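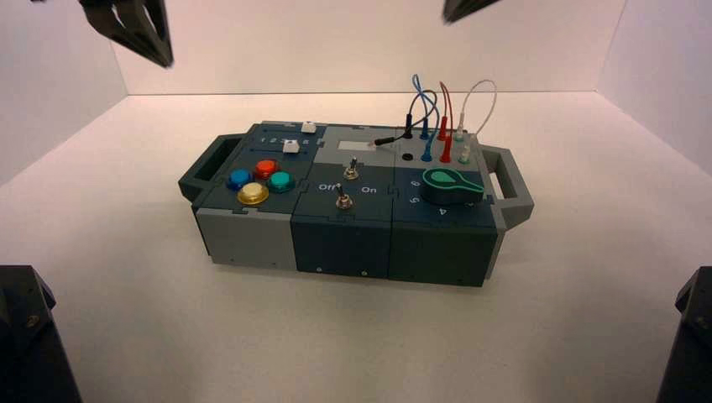
I get a lot of email about our switching-views paper, so I finally wrote the answers down. The short version: we wanted to know when a policy should trust its head camera and when it should lean on the wrist ones. Our test bed is a task box with sliders, buttons, toggle switches, patch cables and a big rotary knob with a green pointer, so one box gives you a whole spread of easy and nasty contacts (the cables are the nasty part, trust me!). We call the method Dernanell.

## What does it do?

It learns a weight for each camera at every step. Far from a part, the head view usually gets most of the say. Close in, the wrist views take over. You can watch the weights slide around while it runs, and I still find that fun.
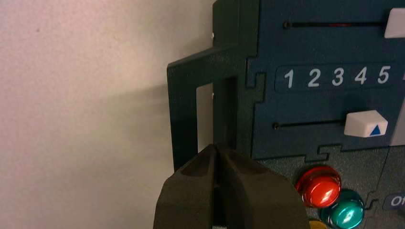
**Samira Harb**

## Why bother with the wrist cameras at all?

Near a slider, a few millimeters matter. From the wrist you can read the numbers between the two tracks and see where each knob sits against them. My co-author Fouad Abdel Rahman tried head-only training first, and it did fine on buttons and pretty badly on sliders.

## How much data did you use?

We trained on 400 demonstrations and kept 3 seeds for every result. We did try 600, and the button scores didn't budge. Sliders got a little better, toggles too.
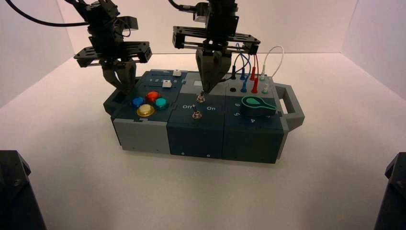
Toggles were the surprise for me. I expected them to behave like buttons, but the weights keep flipping between views right up to contact, and smoothing them made things worse. We have a guess about lever angle and no proof yet.

## Can it do the cables?

Sometimes! Pulling a plug is OK, putting one back in is not. Please don't cite us for insertion.

## Will the code be out?

Yep, we're aiming for April. The training scripts come first, then the logs once Fouad and I agree on a file format.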